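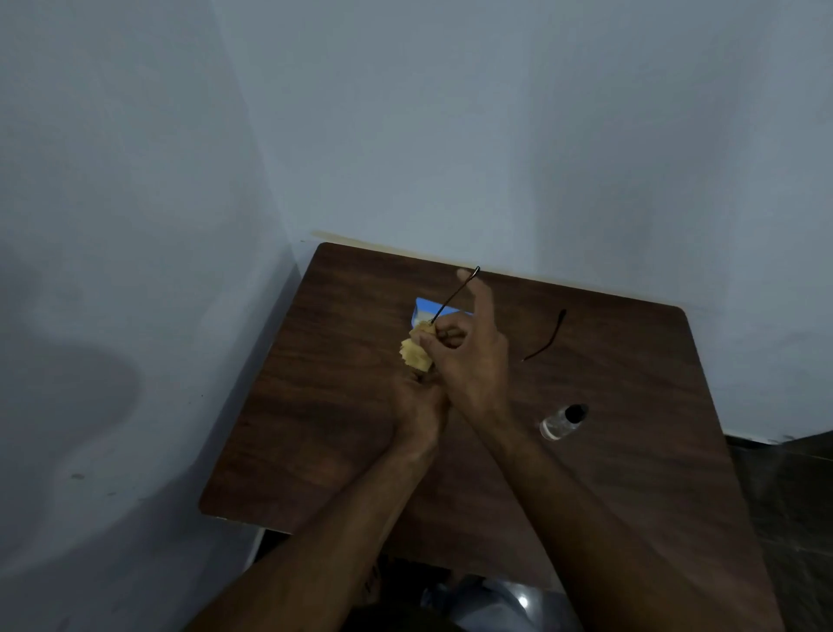

Saturday, corner table: yellow foam or sponge in one hand, wire in the other.

From: Kgomotso Makhubela
To: the Clamovent owners list
Subject: Re: Clamovent starter kit, worth it?

Hello Vy, and hello to everybody else who has been quietly reading along,

On Saturday, Vy Diệp wrote:
> I'm thinking of ordering the Clamovent soft gripper kit for my
> after-school group. The Kuldale shop has it at 2,436 with the pump
> and 1,061 without. Is the pump worth the extra? And can a twelve
> year old manage the finger assembly, or will I be doing it all
> myself at the kitchen table?
> Vy

I've had the kit since December, and I'm very fond of it, so please read this with that in mind! The fingers are foam with a wire down the middle, and you shape them by hand. My first one took me a whole evening and looked dreadful. By the third I had the knack, which is mostly a matter of pinching the wire close to the foam and easing it along a little at a time. If you shove from the far end it buckles, and then you have to straighten it and start over (ask me how I know).

A patient twelve year old could do it, I think, with somebody beside them for the first finger. The booklet is the weak spot. Step 16 wants you to curl the tip of the wire, and it really ought to come well before that. Lesego Kruger typed up a better order for the steps and I'm sure she'd send it to you if you asked nicely.

As for the pump, I bought it and I'd say wait. The hand works fine on the little cable drive that comes in the cheaper box, and you can add the pump later for the same money. I'd put the savings toward spare foam. The kit gives you 5 pieces, and children will go through those before the cookies come out.

One more thing, the Altordale people answer their email much faster than Kuldale does, and they carry the Kocsis connectors too.

Do write and tell us how the group gets on, I'd love to hear!

Warmly,
Kgomotso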